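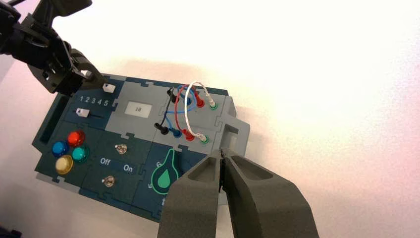 The task board on the test bench at Vasholm, with both arms over it.

The panel test line at Avley used to take up the whole of one wall. Operators sat side by side, each with a control panel in front of them, and worked through a printed sheet: press every button, throw every switch, run the sliders from end to end, plug and unplug the patch leads, turn the rotary knob through its positions. A full sheet had 401 steps. Most of those steps were repeats.

The firm makes control panels for pumping equipment and has been moving the repeat work over to two-armed robot cells since last August. The cells are being set up at its smaller site, Vasholm, on a modular task board that carries the same sorts of control as the products. I spoke to the test supervisor there on a Friday, between the early and late shifts. She has been with the company since the line was installed and worked on it herself before she ran it. She asked to be referred to by her job.

Her first point was about what the job was before. "People think testing is looking for faults. On that line it was mostly pressing. You pressed, you watched the reading, you ticked the box. The looking took up very little of the day, and the pressing took up all of it."

The endurance part was the worst. A sample panel from each batch has to have its push buttons worked 2,000 times and its switches the same. There was an air-driven rig for the buttons, but it only fitted one layout, and the sliders and knobs were always done by hand. Operators took turns in half-hour spells. Wrist complaints were common enough that the spells were written into the shift plan.

The cells now do the endurance work on the main product range. They run two programs, which the site calls Tu and Temel. Temel handles anything that is pushed or thrown: buttons and toggles. Tu handles anything that has to be held and moved, and that is where most of the trouble has been.

"A button is easy," the supervisor said. "You know where it is, you come straight down, you stop when the force goes up. A slider knob is small, and you have to stay on it while it travels. If you come in at a bit of an angle you ride up over the top, and then the arm is sliding along nothing and it thinks it has done the job. We lost a week to that." 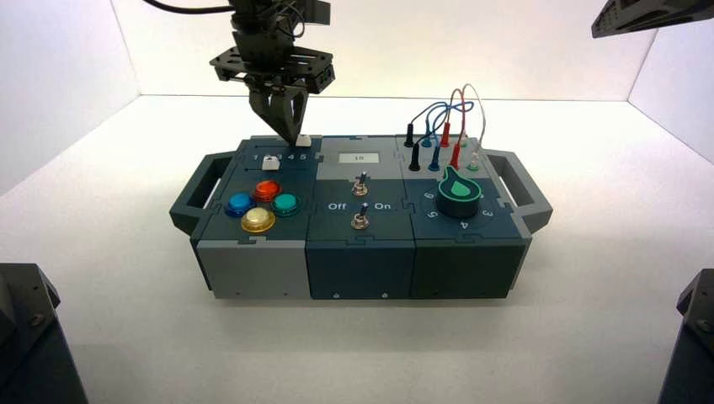
The board is used for this kind of problem. A program has to complete 100 runs on it without a missed control before it is allowed near a product. A run counts as missed if the control doesn't reach its end position, or if the arm goes past the force limit getting it there. The count then goes back to nought. I asked whether that was stricter than what had been asked of the operators.

"Much stricter. If one of my people missed a slider they'd see it and do it again. It wouldn't even go on the sheet. The arm has to be told what missing looks like before it can do it again. So we had to sit down and write out what missing looks like, for every control, and that was months of work. It was the operators who wrote it."

This is the part of the change she was keenest to talk about. When the first cell was ordered, the plan from Avley was that a controls engineer would write the programs from the product drawings. The drawings give positions and travel. They don't say that a new rotary knob is stiffer between its first two positions, or that a patch plug needs a small twist as it comes out. The engineer's first version pulled plugs straight up and lifted the panel with them.

Two of the line operators were moved across to the cell for what was meant to be a fortnight. They are still there. Their job title has changed to cell technician, which moved them up 3 pay points, and they now write the step lists and set the force limits themselves. The engineer checks the work and deals with the safety side.

One of the two joined us for a few minutes while he waited for a run to finish. He was less sure about the change than his supervisor. "I like it better, I'll say that. My hands don't hurt. But on the line you could talk all day and your hands got on with it. In here you're reading logs. You can't read a log and talk. I go home tired in a different way."

He also raised something that the supervisor later said she had heard from others. On the old line, an operator got to know the feel of a batch. A run of switches with weak springs would be noticed by touch well before any of them failed the sheet. The cells record force on every movement, so in principle the same information is there. In practice, he said, it took some time before anybody drew it as a graph, and longer before anybody trusted the graph enough to stop a batch on it. That has now happened once. The switches were sent back to the supplier.

The hand line has not gone. It is down to a third of its old length and takes short runs, returns and anything with an unusual layout. The supervisor doesn't expect the cells to take that work soon. Setting up a new layout takes a technician two shifts, and many of the short runs would be finished by hand in less.

Nobody has been laid off, but people who left were not replaced, and she was plain about it. "There are fewer of us. I won't dress that up. The ones who wanted to learn the cells have had the chance, and some didn't want to, and they're on the hand line and they're good at it. What worries me is who comes next. Everyone on the cells learned the job with their fingers first. If I take on a school leaver now and put them straight in front of a log, I don't know what they'll make of it."

Her answer for the moment is to start every new technician on the hand line for a full quarter, sheet and all. Avley has questioned the cost. She has asked for the arrangement to stay in place until the second pair of arms is running, and the matter is due to come up again when next year's shift plan is agreed.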